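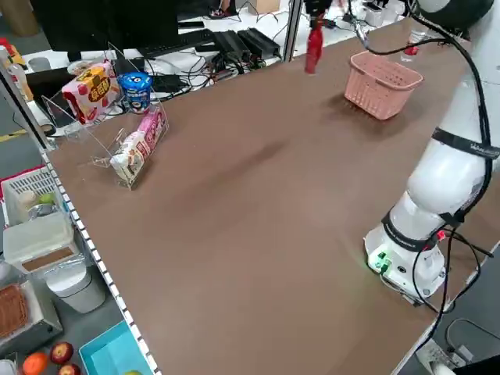

Solange Lemieux
Motion planning lead, Clonamon

Clonamon planner FAQ

Which planner runs by default?
Grube, in joint space. Katudance takes over for straight-line moves near the table, such as lowering the gripper into a basket.

Does the planner know about the rack and the bottle?
Only if they are in the scene file. Clear plastic gives poor depth readings, so we add acrylic racks and bottles by hand as boxes with 14 mm of padding.

What about the cable along the arm?
It is modeled as a chain of capsules attached to the links. If you reroute the cable or move a strap, edit the capsules before you plan again.

I get error 1253. What does it mean?
The start state is in collision. Most often the padding on an object overlaps the fingers. Jog the arm clear or lower the padding for that object.

How long should a plan take?
The time limit is 90 ms per query. After that you get the last valid path, or a failure if there wasn't one.

Can I change the speed limit?
Yes, in the cell config. It ships at 62 percent of the joint maximum. Restart the controller after saving.

Where do I report a bug?
Use the Horelwood tracker. Attach the scene file and the planner log. Reports are read every Thursday.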